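4. Fitting the divider and loading the bin

The instructions in this section apply to the Zornia metal picking bin, order code 1654, when used with a single divider. For bins fitted to Gruber shelving, read section 3 before continuing.

4.1 Before you start

Place the bin on a flat, level work surface at a comfortable height. A wooden bench top is suitable. Do not work with the bin balanced on a trolley or on the lip of a shelf.

Remove all items from the bin and brush out the floor and the corners. Dust and small fragments collect along the bottom seams and will prevent the divider from sitting square.

Note: The bin floor has holes in it. Do not cover them with tape or labels.

4.2 Fitting the divider

1. Decide which compartment is to be the larger. In the standard layout the narrow compartment is at the rear and the wide compartment is at the front.

2. Hold the divider by its upper edge and lower it across the width of the bin. Keep it upright. If it binds against the side walls, lift it out and start again.

3. Press down at both ends until the lower edge meets the floor.

4. Push the divider gently from front to back. A slight movement is acceptable. If it tips or slides, take it out and check the seam for dirt.

CAUTION: The lower edge of the divider may become rough with wear. Wear gloves when removing it.

4.3 Loading the front compartment

1. Put the largest item in first, flat on the floor. Boxes may be turned at an angle if this leaves more usable space beside them.

2. Add flat, rigid items such as plates and panels. Lay studded or ribbed parts with the studs facing up.

3. Add packets and pouches. Place each packet with its label uppermost and do not fold it to fit.

4. Put small rounded items in last, in the gaps between larger ones, where they are less likely to roll.

5. Check that every item can be lifted out without moving the one next to it. Where this is not possible, use a second bin. 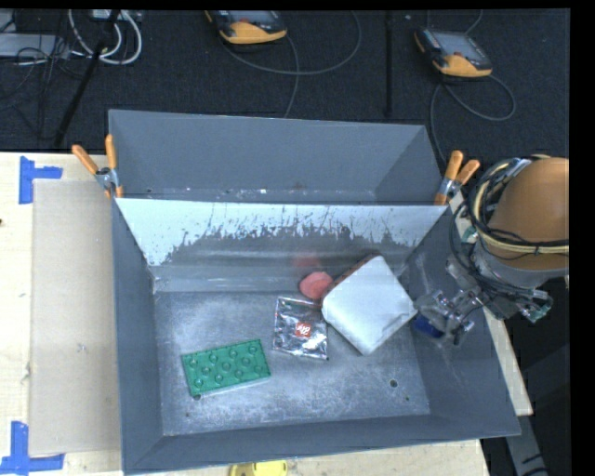
Figure 4-2. Mixed items in the front compartment, rear compartment left clear of stock.

Note: The side walls slope. Items leaned against them tend to slide towards the floor when the bin is carried.

4.4 Care of the bin

Scratches and whitish marks on the floor are normal in a bin that has been in service, and do not affect its use. Wipe the inside with a damp cloth and dry it before reloading. Do not use scouring pads or wire brushes – these will remove the surface of the divider.

Bins in daily use should be emptied and wiped out every Friday. Check the divider at the same time, and replace it if the lower edge has bent or split.

Replacement dividers are supplied singly by Drollex, Jultetstead. Quote the order code of the bin when ordering. Questions about this section should be sent to Heiðrún Vídalín at the same address.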